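Shared Toys in the Parent and Child Room: a Small Study in Zerkumau

Project report by Ngọc Kiều and Arne Fröhlich
Supervisor: Waltraud Thiele
21 Feb 2022

1. Question

In our town library there is a room where parents can borrow toys and take them home for 3 weeks. We wanted to know which toys are borrowed often, and why others stay on the shelf for months. The library gave us its lending list, which begins in September.

2. Method

We used the lending list with 138 loans and removed the names before we started. We also gave a short paper questionnaire to parents and received 50 answers. Two questions had to be left out, as the word "safe" was understood in different ways — some parents thought of small parts, others of cleaning.

3. Results

Soft toys and stacking toys were borrowed most. Puzzles were borrowed less than we expected. Several parents wrote that they are afraid to lose a piece and then pay for it. The library does not ask for money in this case, but this is only written on the back of the card.

Over 60 per cent of the loans were made on rainy days. We compared the list with the weather notes of the school garden, so this number should be read with care.

Many parents wished for open boxes in place of bags with a zip. A child can look into a box and choose alone, and tidying up is faster. 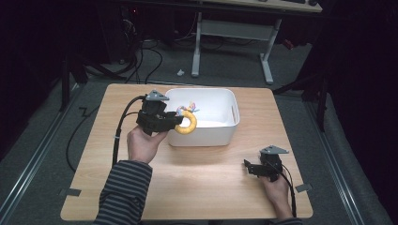
4. Storage and sorting

A white plastic bin with a handle cutout is easy to carry, and small toys in yellow, blue and pink are quickly found in it. For plush toys we propose a separate bin, as they must be washed more often than hard ones.

5. What we would do differently

We should have tested the questionnaire with a few parents first. We also did not ask the age of the children, and this is the largest gap in our work. Zeyu Tian helped us with the tables and found two loans which we had counted double.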